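4.2 Role change in second-year guards

We next looked at players whose job grew between their first and second college seasons. Sample is 158 guards, all from programs in the Stolodham database, all with at least 300 minutes as freshmen. Transfers left out. Players who missed more than seven games with injury also left out, which hurts the sample a bit but the per-game numbers get silly otherwise.

Role was taken from usage, not from starting. A guard can start every night and stand in the corner. We used the Salazar split (low, middle, high) and marked a player as "promoted" if he moved up at least one band. Most did. Staying put was the less common case, and dropping a band was rare enough that we do not report it on its own.
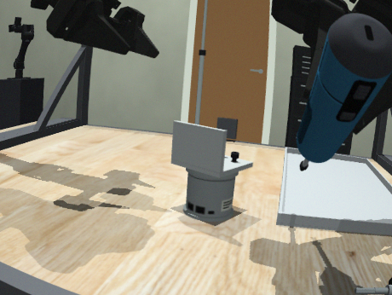
Scoring went up with promotion, no surprise. Shooting percentage is the more useful column. Promoted guards lost a little at the rim and held steady from three, and the loss at the rim was biggest for players who had been finishing other people's passes the year before. On veteran teams a freshman gets clean looks. Take the veterans away and he has to make his own – different shots, harder ones.

Turnovers rose too. We expected this to settle by the second half of the season and it did for guards who brought the ball up as freshmen. For the others it stayed high right into confernce play. Coaches we spoke with were split on why. Two put it down to scouting, one blamed tired legs.
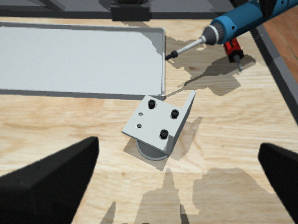

Voting is a separate matter. Ballots from the regional player of the year awards were coded by Aileen Dela Peña and checked against the published totals. Team wins explained more of the vote than any single player stat. Points came second. Defensive numbers hardly mattered, even for guards who were plainly picked for their defense in the coaches' comments. A promoted player on a winning team did better than his numbers alone would predict. Same numbers on a losing team, almost no votes.

We ran the model again without the award winners, in case a handful of stars was carrying it. Result held. Also ran it with the 215 minute cutoff used in the earlier Ukik study – slightly noisier, same direction, coefficients in the appendix.

Some limits. The Nirnus play labels do not seperate a broken set from a planned isolation, so shot difficulty is rougher here than we would like. Practice data not available. And a player who is promoted is usually promoted for a reason, so none of this should be read as the effect of giving any freshman more shots. 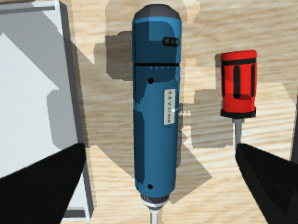
Figure 3. Simulated view, blue cordless electric screwdriver on a light wooden tabletop.

Forwards and centers are treated in 4.3. Same cutoffs, but the usage bands had to be redrawn as very few big men reach the high band in either season.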